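How I set up a pick-and-place task in the simulator

I've been building little block-moving tasks for our arm at Dullaston for a while now, and I've settled on a few house rules that save me a lot of grief. Feel free to steal them!

First, fix your home pose and write it down. Every run starts there, every run ends there. Heather Moffat talked me into this one after I lost a whole Friday comparing runs that had started from two different places (never again).

Next, put speed and force limits in the config file before you script a single move. It's tempting to skip this in sim – nothing can get hurt, right? But that same file goes to the real cell later, and I don't trust myself to remember. I cap the tool at 175 mm per second and keep a 36 mm clearance height for any sideways travel with a block in the gripper. Go up, go across, come down. Low diagonal shortcuts are how you knock over the block you placed a minute ago.

Then give each block its own name and a color you can tell apart at a glance. If two blocks share a color, the names have to do the work, so make them decent ones. "block_new_2" isn't decent.

Save your random seed with the log. I do 2,000 runs per task, and when run 4 does something weird I want to play back exactly that one.

Last thing: get someone else to read the limits file before it leaves your machine. Dima Hourani checks mine and I check hers, and it takes us less time than making coffee.

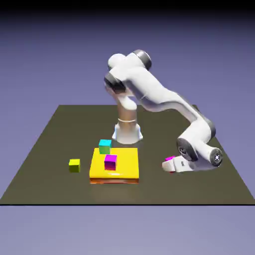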